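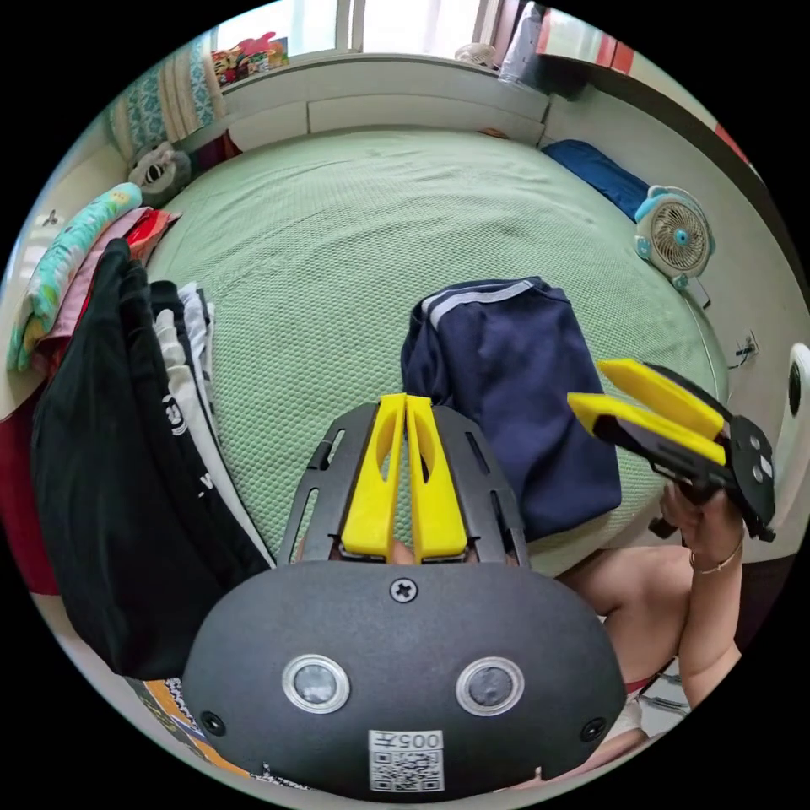

Section 4. Folding on the bed

Search the Vestow guide Type a word and press Enter Go

I do all my folding on the bed. I've tried the dining table (too short for pants, and somebody always wants to eat at it) and I've tried the couch, where everything slides down behind the cushions, and I keep coming back to the mattress. So this section assumes a bed. If you skipped Section 3 on sorting, go back and do at least the socks, or you'll be finding strays in the middle of your stacks all afternoon.

You need the bed, your clean clothes, and the drawer dividers from the Vestow kit. The dividers stay in the box until step 9. I know it's tempting to snap them together first! They take up half the bed.

4.1 Getting the bed ready

1. Take off the comforter and any loose blankets and put them on a chair. A fitted cover on a bare mattress is what you're after, and one with a bit of texture is lovely for this, because slippery fabrics stay where you put them.

2. Smooth the cover with your forearm from the middle outward. A few wrinkles left over are fine, I never get them all.

3. Push the pillows and cushions up to the head end. Leave one within reach if you fold sitting down (I do, cross-legged or with one knee up, and I like something to lean on).

4. Bring your piles over, but keep them to the sides. The middle is your folding space. Patterned cloths and small towels can sit in a stack on the left, bigger clothes can hang over the edge or a rail if you have one.

Note: Good light matters more than you'd think, mostly for telling navy from black. I fold by the window in the morning and save the dark stuff for then.

Caution: If you keep a small fan near the bed, point it away from the folding space and mind where the cord runs. Don't lay clothes over the fan or over the cord, even for a minute while you hunt for a sleeve. Same goes for a wall outlet right by the mattress. Keep the piles clear of it.

4.2 Track pants and other long things

I always start with pants. They're big, they go quickly, and the heap looks a lot smaller once they're gone.

5. Lay the pants flat, front side up, waistband toward the pillows. Empty the pockets now if you didn't do it before the wash. (I once washed a bus pass. It came out blank.)

6. Fold one leg over the other. If there are stripes down the side, use them as your guide: bring the two outer seams together and let the stripes sit on top of each other along one edge. With plain pants you have to eyeball the seam, so stripes are a real gift.

7. The crotch seam will stick out in a little triangle. Tuck it in flat, toward the legs, so that you've got one long rectangle.

8. Bring the hems up to just short of the waistband, then fold in half again. For a shallow drawer stop there. For a deep one, fold into thirds so the piece can stand on its edge. The Vestow dividers are meant for the standing kind, and the short ones that came with my kit won't hold anything thicker than a pair of sweatpants.

Note: Stretchy waistbands pull the whole fold crooked if you let them. Hold the band down with one hand while you bring the hems up with the other, then let go slowly.

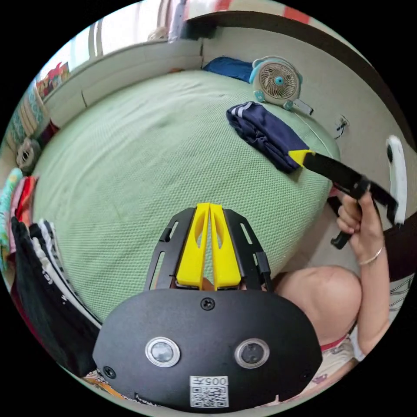
Mavis Haverford wrote in to say that I've got step 8 backwards, and that she folds the waistband down to the hems instead, which puts the bulky end inside and keeps the stack from leaning. I tried it for most of March. She's right about pajama bottoms and anything with a drawstring! For sports pants with a slick finish I still go hems first, as the bulk inside made mine spring open. Try a pair each way and see which one is still folded when you come back from answering the door.

4.3 Tops

Tops are where people give up, so go easy on yourself. The printed ones I do with the lettering on the outside so I can read what I'm grabbing.

9. Fit the dividers into the drawer now, before you do any tops, and measure the gap with your hand. Mine is a hand and a thumb. That's the height you're folding to.

10. Lay the top face down. Fold one side in toward the middle, sleeve and all, and then the other. Sleeves that stick out get turned back on themselves.

11. Fold the bottom hem up to the collar, then fold again until you match your hand measurement.

12. Stand it up on the mattress. If it flops, it needs one more fold. If it won't close, take one out.

Caution: Anything with a thick rubbery print shouldn't be folded while it's still warm from the dryer. Give it a while spread out flat. I have two shirts permanently stuck with a crease through the middle of a word.

4.4 Small cloths and towels

13. Fold small cloths in half, and in half again, with all the folded edges facing the same way. Stack by size, and let the colors fall however they like. I used to sort mine by color and it lasted one wash.

14. Move the finished stacks to the drawer one at a time, biggest first. Slide a flat hand underneath and keep the other on top. Don't carry them under your chin (I still do, and I still drop the top one).

Note: Stopping partway is fine. Leave what's folded at the head of the bed and what isn't at the foot, and you'll know where you were when you get back. Just don't put the comforter on over the lot, however tired you are.

4.5 If something isn't working

Stacks leaning to one side: your folds are all on the same edge. Turn every other piece around.

Drawer won't shut: take the dividers out, push everything down by hand, and put them back one notch wider. The notches are on the underside and you have to press quite hard.

Clothes sliding off the bed: you've got too much on it. Put half back in the basket and work in two goes.

Socks are in Section 5, where I have a lot to say about the rolled-ball method and very little of it is kind.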